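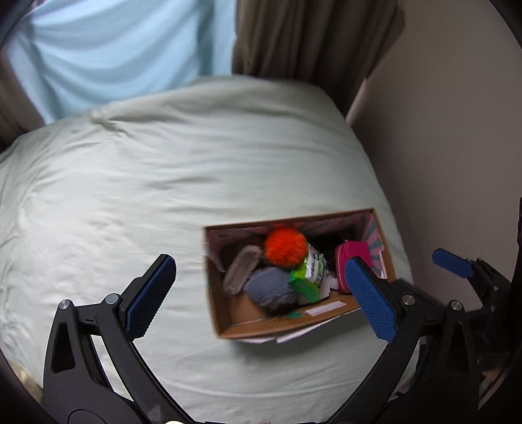
Can I use my phone as a dash cam and still get my music through the car speakers?

Most newer phones will do both, as long as the music goes over Bluetooth and the camera app is set to record video without grabbing the audio. On older ones the music tends to cut out the second you hit record.

I get asked this one a lot, so I spent most of August driving around with three different setups stuck to my windshield. My car is an older hatchback with a very basic stereo, which makes it a pretty good test bed (if it works in mine, it'll probably work in yours!).

First up was the Skorkatton mount with my own phone in it. The grip is great and it didn't budge on the gravel road out to the lake, but the phone got so warm in the afternoon sun that it shut the camera off after 40 minutes. Moving it down by the air vent helped a lot. It also gave me a lovely view of my own hood and not much else.

Then I tried the Dastent, a proper dash cam that plugs into the 12 volt socket. I liked this one. It starts when the car starts, it saves clips in a loop, and my phone was free for maps and music the whole time. The cord is too short, though, and I had to run it across the gear shift until I found an extension in the garage. The app made me sign in again every single morning and I never did find out how to stop it.

The last one was the Jamine, which clips over your rearview mirror. Nice picture at night, fiddly buttons. I put 1,869 miles on it, counting the trip to my sister's and back, and it missed one day completely when the memory card filled up. Turn on the overwrite setting before you leave home – it's off when it comes out of the box.

If you'd like to try the Dastent, the folks at Ionescu are giving newsletter readers 20 percent off until the end of the month. Just mention the newsletter at checkout. They'll run the cord behind the trim for you too, for a small fee, and I wish I'd known that before I spent a whole evening prying at mine with a butter knife.

Next month I'm looking at backup cameras for older cars, so send me your questions – especially if you've wired one up yourself.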